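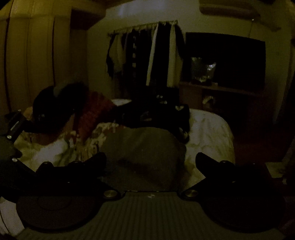 Where should worn-once clothes go if they always end up on the bed?
On a hook or a chair you've picked for them, and cleared before you get into bed.

Threads > Bedrooms > Clothes heap on the bed, every single night

grindum_858
I've read the pinned advice above and I don't buy it. I had a chair. The chair filled up in a week and then the bed filled up as well. My usual state of affairs is black T-shirts and hoodies in the middle of the duvet, a blanket somewhere under them, and me at 11pm moving the lot to the floor. Has anyone fixed this without buying furniture?

Cletus Pettigrew
Sort it on the bed in the morning. Make the bed first, properly, and then you've got a big flat surface to fold on. Works for me.

oyelaran
Does it though? You make the bed, dump the clothes on it, the phone goes, and by evening you've got a made bed with a heap on top. I did that for most of October.

Cletus Pettigrew
Then don't answer the phone. It's 3 minutes of folding.
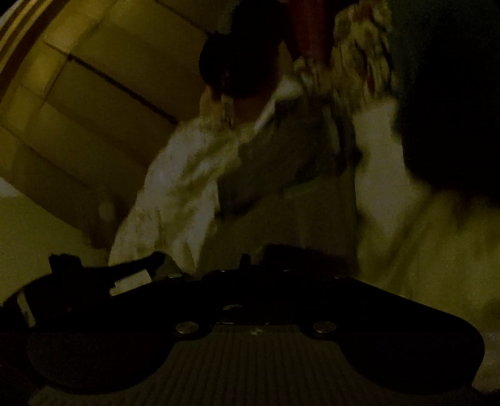
oyelaran
And another thing, the folding was never my trouble. I can fold. What I can't do is decide whether a top I wore for two hours goes back in the drawer or in the wash. That's what the heap is made of - things waiting for a decision. Your three minutes doesn't cover that.

Mpho Motaung
Agree with oyelaran. I smell it, look at the cuffs, and if I'm still not sure it gets washed. Yes, it's more washing. I'd take that over sleeping next to it.

grindum_858
More washing is not a solution with one airer and a flat that won't dry anything.

Mpho Motaung
Fair. Then two hooks on the back of the door and a limit. When both are full, something has to go in the wash before you hang up anything else.

findport_lurker
Someone on here swore by a storage bench from Grerkadgate for this. I looked, and it was 800 before delivery. For a box! You'd only be hiding the heap in it.

Cletus Pettigrew
Nobody said buy a bench. What I'd do, in order:

1. Take all the clothes off the bed, including whatever is under the blanket.
2. Pull the sheet straight and shake out anything caught in the folds. 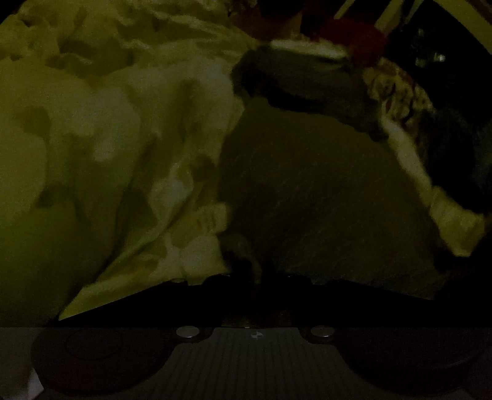
3. Pillows and blanket at one end, so you can see what is bedding and what isn't.
4. Bring the clothes back a few at a time: drawer, hook or wash.

oyelaran
Step 4 is the whole problem again, Cletus.

grindum_858
I'll try the hooks. Not convinced, but they're cheap. Is the stick-on kind any good with a heavy hoodie?

Mpho Motaung
Mine fell off twice. Get the over-door ones.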